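The bus to Prundley broke down outside a closed pancake house, and that's how I ended up with my great-aunt's accordion on my lap and a stranger named Thirumalai Nambiar telling me I was holding it wrong.

"It's in a case," I said. "How can I be holding it wrong?"

"Upside down," he said. "The reeds don't like it."

I turned it over. Something inside went *wheeee*, very softly, like a cat dreaming.

So okay, a little background. Aunt Annatjie (Annatjie Mabuza, if you ever went to a wedding in Clurkthorpe you've danced to her) left me the thing in her will, along with 36 dollars and a note that said PLAY IT OR SELL IT BUT DON'T YOU DARE STORE IT. I can't play a doorbell. So I was taking it to a dealer in Prundley who had offered me 195 over the phone, and I'd already spent the money in my head, mostly on tires.

"What make?" Thirumalai asked.

"A Paisan."

He got quiet. Then he asked if he could see it, and I figured we had nothing else to do, the driver was out there kicking something under the hood, so I popped the latches. Red as a candy apple! I hadn't looked at it since the funeral. It smelled like her kitchen, onions and lemon soap, and I had to stare at the pancake house for a while.

He played one waltz. He wasn't even that good, he kept stopping to say sorry, but a woman in the back row started humming, and a kid in a soccer shirt came down the aisle to watch his fingers. I knew the tune. She used to play it for me while the rice boiled over.

When the new bus came, Thirumalai strapped it back in, right side up, and asked what the dealer was giving me. I told him. He nodded for a long time.

"My stop is Illell," he said. "I teach there Tuesdays. Beginners, mostly. Terrible, all of them."

I got off at Illell. My tires are still bald, and I can get through the first half of that waltz if you don't mind waiting while I find the buttons.

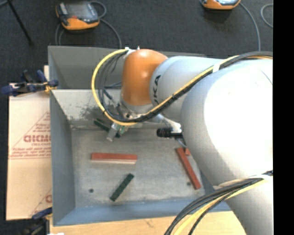
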